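Notebook, student project "Wadum kitchen", December, started 16.20

Continuing from the last entry. The simulator was updated to the new Plarnico build, and after it our old start file did not load at all. Two of us spent the first part of the afternoon only on paths. The reason was small: the folder with the kitchen is now expected one level higher. I wrote this also on the sheet near the door, so that the other group does not lose the same hour.

Task for this week is still the same. The arm must drive to a lower door, take the handle, open, and go back. Camera is on the wrist, 11 Hz, we do not use the second view yet. Before every run we reset with seed 813, otherwise we cannot compare anything between us.

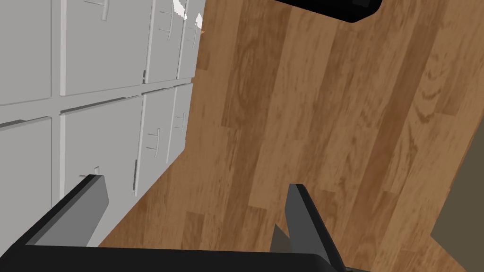 The approach controller is the part I wanted to repair today. In the old version the target was given in the cabinet coordinates, and the gripper arrived turned too much to the side. Now the target is given from the handle itself, and the wrist turns before the last part of the movement. With the bar handles standing vertically on the narrow lower doors this should suit us well, as the fingers can close from left and right and we do not need to roll the wrist a second time. The handle just above the tip of the left finger is another matter. It is partly hidden from this pose, and I do not trust the detector with it, so I left it out of the target list until we have the second view.

Detector: I am a little worried about the floor. The planks have very different browns and strong grain, and the edge filter likes them more than it likes the pale handles on pale doors. Proposal is to mask everything under the cabinet line before the filter. Not done yet. If somebody has time before me, please do it in a separate branch and do not touch the main one.

Step limit: it was 1000 steps per episode, I keep it. I tried a shorter one in the morning and the arm was stopped while it was still turning, so the log looked like a failure of the grasp when it was only my limit.

Questions for the Bartoš seminar:
- may we use the true handle position for training, or only for the evaluation?
- does the door have to stay open at the end? In the Trendodton rules I find both versions, page with the tasks says one thing and page with the points says another.

To do next:
mask for the floor
save the wrist angle in the log (it is missing since the update)
lower the closing speed of the fingers, try half
ask for more disk space, the videos are eating it

Stopped at 18.50. The machine is left on, the long run is in the second terminal, please do not close it.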